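Clirel Produce Keeper Review: One Winter With the Vented Bins

Kitchen storage
Updated 2026-02-10

I shop for produce once a week and live in an apartment with a narrow refrigerator. The two drawers at the bottom are shallow, one of them sticks, and neither has a humidity slider. For years I left everything in whatever bag it came home in and threw out the part that went bad. In December I bought the Clirel Produce Keeper set and have used it every day since.

I paid $30 for the set, which is two bins with lids, two raised trays, and a small pack of paper filters. I bought it with my own money.

What it is

Each bin is a clear, stiff box with a snap lid. The tray sits in the bottom on short legs so that water can drain under the food. The lid has a round vent in one corner that turns between open and closed, and the filter goes in a holder behind the vent. The large bin takes a full head of romaine if you cut off the root end. The small one is better suited to berries, herbs, or a few peppers.

The leaflet lists which foods want the vent open and which want it closed. It is printed in very small type and gets wet almost at once, so I copied the list onto an index card and taped it inside a cabinet door.

Setting up

Wash the parts first. Mine had a plastic smell that went away after two rounds of dish soap and a night on the drying rack. The trays drop in with no force. The filter holder is the one fiddly piece. It has a tab that must face the wall of the bin, and if you put it in the other way the lid will look closed but pop up on that corner an hour later. I did this twice before I found the tiny arrow molded into the plastic.

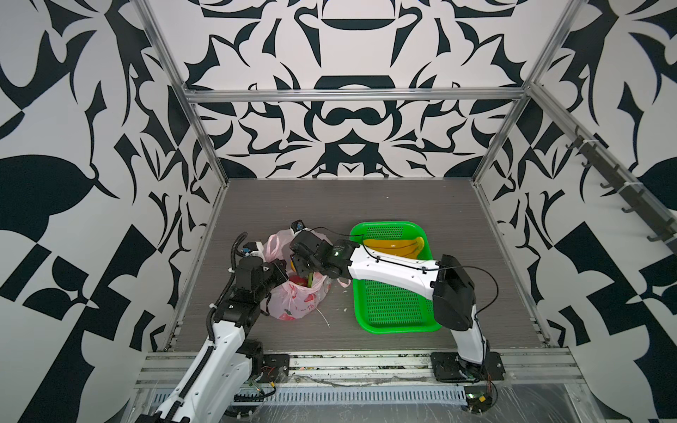 The large bin is taller than I expected from the product page. It would not fit on my middle shelf with the lid on, and I had to move that shelf up one notch. That took space from the top shelf, where the milk goes, and the milk now lives in the door. Measure before you order. Clirel gives the outside height without the lid, and the lid with its vent knob adds enough to matter in a small refrigerator.

Greens

Lettuce was the main reason I wanted these, and it is where they did best. I wash romaine, spin it, put it in the large bin with the vent closed, and lay a folded paper towel on top. The longest I kept a head was 13 days. By the end the outer leaves were limp at the edges and I used them in soup, but the rest was fine for a salad. In its store bag, the same kind of lettuce usually gives me less than a week.

Spinach did less well. Loose baby spinach packs down on the tray, and the layer against the plastic gets slimy first. Turning the pile every couple of days helps. I would still buy spinach in small amounts and eat it quickly.

Cilantro stood up in the small bin with the stems trimmed and a damp towel around them. It lasted long enough that I finished a bunch for once. Parsley was about the same, although parsley keeps well in almost anything.

Berries

Berries go in dry with the vent open. Strawberries gained a few days over the box from the store. Raspberries gained very little. If one berry at the bottom has mold when you bring it home, the bin will not save the others, so sort them first. Blueberries did fine, but they do fine in their own box, and I stopped giving them the space.

Fruit that ripens

This is the part of the leaflet I would rewrite. It says apples and pears may be stored "with other items." Apples give off ethylene, the gas that makes other produce ripen and then spoil, and putting an apple in with lettuce is a good way to get brown spots on the lettuce. I tried it once to see if the filter would take care of it. It did not. Keep apples by themselves, either in a drawer or in a bag.

Tomatoes, mangoes, and peaches should stay out on the counter until they are ripe. After that a few days in the refrigerator is fine. The bins do nothing special for them.
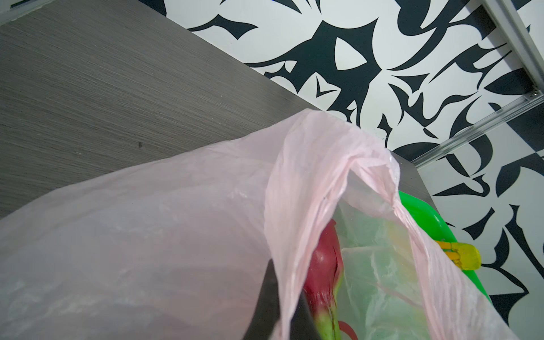

Peppers were a mild surprise. Red ones stayed firm in the small bin with the vent open, and a cut half wrapped in a towel held up until the next shopping trip. Cucumbers were the opposite. They got soft spots where they touched the tray ribs, and I went back to keeping them in the door, wrapped in a dish towel.

Carrots and celery need more moisture than the closed vent alone will hold. I put them in the large bin with a wet towel under them and changed it when it dried out. A tall jar of water does the same job if you have the room.

Are bags good enough?

For a lot of produce, yes. I kept some things in plain bags over the same weeks to have something to compare with. A bag left open at the top was fine for apples, oranges, and lemons. A bag tied shut was bad for anything with water on it, mushrooms worst of all. Mushrooms are better in paper than in plastic, and they were better in paper than in the Clirel bins too.

Greens in a bag with a dry paper towel lasted longer than greens in a bag without one, and that is a free improvement anyone can try before spending money. The bins beat that, mostly because nothing gets crushed when a jar is set on top. How much this matters depends on how full your refrigerator is.

The other thing bags do better is shrink. When you have eaten half the grapes, the bag takes up half the room. A bin stays the same size until it is empty.

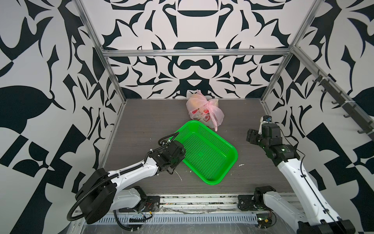 Word count: 1,624

Cleaning

The bins are marked top rack only. I ran the large one through the dishwasher for the first month and then stopped when I saw that the clear sides were turning cloudy. Hand washing is easy except for the groove around the lid, where bits of leaf collect. An old toothbrush gets them out. The trays have open slots and rinse clean in the sink.

The vent knob comes off if you pull straight up. Do this now and then, as water gets trapped under it. Mine had a gray ring there after a few weeks that wiped off with vinegar.

Filters

Clirel says to replace the filters regularly, and the refills are sold in packs that cost more than I want to spend on paper. To see if they mattered, I left the filter out of the small bin and kept it in the large one, then swapped. I could not tell any difference in the food. This was one kitchen and one season, so take it for what it is. I have not bought refills and do not plan to.

How it compares

Before these I used a Radetti crisper box, a single bin with a sliding divider. It is heavier and the lid has no vent, only a loose fit. It kept lettuce nearly as well. The divider never stayed put, though, and onions slid under it every time the door was shut. The Radetti is shorter and fits on any shelf I have had. If height is your problem, I would look at that one first and simply leave the divider in a cupboard.

I also tried the Strand mesh bags, which are washable and close with a drawstring. They are useful for potatoes and onions kept outside the refrigerator. Inside it, they let greens dry out overnight. They are good bags for the wrong job, if you buy them for lettuce.

Problems so far

One of the four snaps on the large lid has gone white at the fold and looks like it may break. The lid still closes. I wrote to the store I ordered from, Prollside, and was told that lids are not sold separately. They offered a partial refund on the set, and I took it. If the snap goes, the bin will still be usable with a loose lid, but the seal is most of what you pay for.

The clear plastic scratches easily. Do not stack the bins with the trays outside them.

Who should buy it

Buy it if you eat a lot of salad, shop once a week, and have a refrigerator shelf with some height to spare. If you mostly buy apples, citrus, carrots, and onions, you will get little from it. People who shop every two or three days do not need it either.

Pros: keeps romaine and herbs well, drains properly, stops things getting crushed, easy to see into.

Cons: tall with the lid on, clouds in the dishwasher, costly refills, weak snaps, poor advice on apples.

Rating: 3.5 out of 5. I would have gone to four with a better lid. I am still using both bins, the large one for romaine and the small one for whatever herb I have that week, and the filter holders are in a drawer.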